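Ulla hand-held gripper: three stars after a month

I so wanted to give this one five stars! The Ulla is lovely to hold, the pads line up nicely, and my neighbour Eldana Worku (who has bad wrists) took to it straight away. For the first 30 days I had nothing but kind words for it.

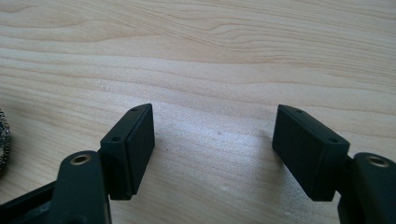
Then one evening in July the fingers closed and simply stayed closed – no release, no give, with my thumb well off the trigger. I had to work them apart by hand, and I got a decent pinch for my trouble. It's jammed twice more since, so please keep your fingers clear of the pads. 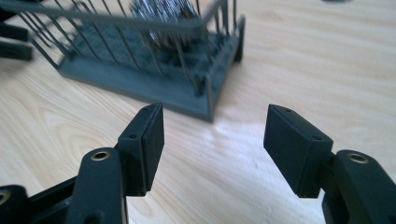
The Ulla with its jaws open, near the dish rack and scrubber.

Nermin Ağca at Flastcombe was very kind on the phone and is posting me a new spring. I'll add a star if it behaves.

100 people found this helpful · 30 comments · Share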